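Den Probelauf hatte die Direktion auf den Juli gelegt, weil da das halbe Haus ohnehin wegen der Rohre gesperrt war. Nkechi Ogbonna stand im Türrahmen und hielt das Klemmbrett, das man ihr gegeben hatte. Sie sollte ankreuzen, wann sie eingreifen musste. Eine Spalte dafür, wie oft sie dabei mit den Zähnen knirschte, gab es auf dem Formular nicht.

»Der nimmt euch nur die Wege ab«, hatte Malhotra von Estik am Morgen gesagt. »Aufräumen, einsammeln, Korb füllen. Die eigentliche Arbeit bleibt bei euch.«

»Und was ist die eigentliche Arbeit?«, hatte Rodrigo gefragt.

Malhotra hatte auf sein Telefon gesehen.

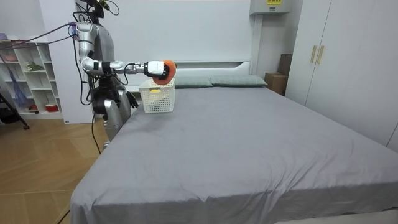 Nkechi machte ein Zimmer in zwanzig Minuten, wenn die Gäste ordentlich waren. In der Zeit, die sie hier schon stand, hätte sie das Bad geschafft und unterwegs gemerkt, dass die Frau aus 108 wieder nicht gefrühstückt hatte. So etwas gab sie unten weiter, dann stand am Nachmittag eine Suppe vor der Tür. Auch dafür hatte das Formular keine Spalte.

»Schläfst du?«, fragte Rodrigo hinter ihr.

»Ich beaufsichtige.«

»Kriegst du dafür mehr?«

»Vier Zimmer weniger am Tag. Bezahlt wird nach Zimmern.«

Er rechnete, das sah sie an seinen Lippen. Dann schob er den Wagen weiter zum Aufzug, ein Rad quietschte, seit Wochen war es gemeldet.

Um halb drei kam Malhotra zurück und wollte wissen, wie es lief. Sie gab ihm das Klemmbrett. Er zählte die Kreuze und sagte, das sei für einen ersten Tag sehr ordentlich.

»Wer bezieht morgen die Betten im zweiten Stock?«, fragte sie.

Das müsse sie mit der Direktion klären, sagte er und steckte den Kugelschreiber ein. Es war ihrer.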